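Fembridge Tabletop Arm — Set-Up Guide
Section 9: Preparing the Work Surface

9.1 Scope

This section applies to all sites where the arm is used on a household or kitchen-type table. It is to be read together with Section 2 (Emergency Stop). The site supervisor is responsible for seeing that it is followed.

9.2 Before power is applied

1. Clear the table of knives, glassware and open liquids.

2. Lay the table covering and smooth it by hand. Small creases are acceptable. Folds that a finger can catch on are not.

3. Set out the task items. Keep each item at least 32 mm from the edge of the table.

4. Confirm that the emergency stop can be reached from the operator's seat.

CAUTION: Do not reach across the table while the arm is enabled, even if it is standing still.

9.3 Cables on the table

Cables are the most frequent cause of stopped runs. In the Pirkar site log, which covers 3,148 runs, about 9 percent of stops were recorded as cable contact.

1. Trace every cable by eye from the appliance to the point where it leaves the table.

2. Note any loop or bend that lies between task items, and treat the whole loop as an obstacle when planning a path.

3. Check the wrist camera view at the starting position. The cable must stand out clearly from the covering along its visible length. A white cable on a tan grid cloth, passing close to an apple and running to a white appliance, is a layout that calls for a slow first approach. 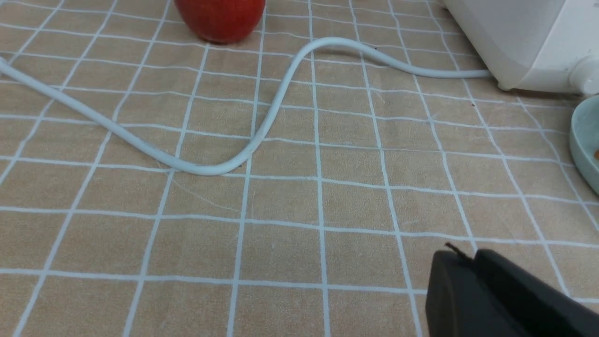
4. Set the approach speed to Low for the first two passes.

5. Secure the cable with flat clips if the task does not require it to be moved.

NOTE: Do not pull a cable tight in order to straighten it. A tight cable can drag the appliance if the fingers catch it.

9.4 Sign-off

The operator and one other trained person shall initial the surface check sheet before the first run of each shift. Sheets are kept until the following February review — they are not to be discarded at the end of a project.

Comments (3)

Jarmila Štefanec: Does 9.3 step 5 apply when the cable itself is the item to be grasped? Our operators read it both ways.

Dorothy Dunmore: It does not. Leave the cable unclipped in that case and stay at Low speed throughout. The wording will be revised.

ullska_lab: Which clips are approved for cloth coverings? The parts list only shows the ones for bare tables.

Related items

Section 2: Emergency Stop
Section 10: Gripper Finger Inspection
Čierny Surface Check Sheet (blank form)
Site Supervisor Duties, Short Version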